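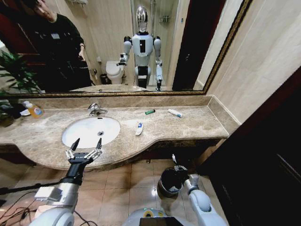
Wall mirror and marble counter

Crăciun spring release: television stage versions
Forum: Music Programs and Live Broadcasts

reto_hofstetter
Members are asked to keep discussion of the Crăciun television stages in this thread. The group performed 2 songs from the new release, and the second was shortened for broadcast. In my assessment the shortened version is the stronger one.

ileana.pop
I must respectfully disagree. The cut removed the bridge, and Alina Toma's verse lost its setting. The fan club survey drew 1,414 replies and most preferred the full arrangement.

bjitaru
The survey was open to paid members only — it should not be treated as the view of the general audience. I have no objection to the cut. I do object to the backing track, which was far too loud in the first chorus.

ileana.pop
On the backing track we agree.
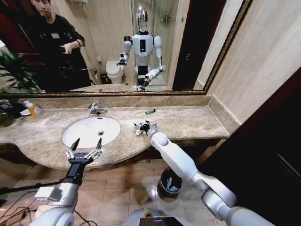 Fan meeting: ticket allocation

reto_hofstetter
Honeser has confirmed 50 places for the October fan meeting. Of these, 25 are reserved for album purchasers.

bjitaru
Half is excessive. Members who attended the Betstead showcase were promised priority.

reto_hofstetter
The Betstead notice said "consideration," and the wording has not changed. Requests for review should be sent to Honeser directly.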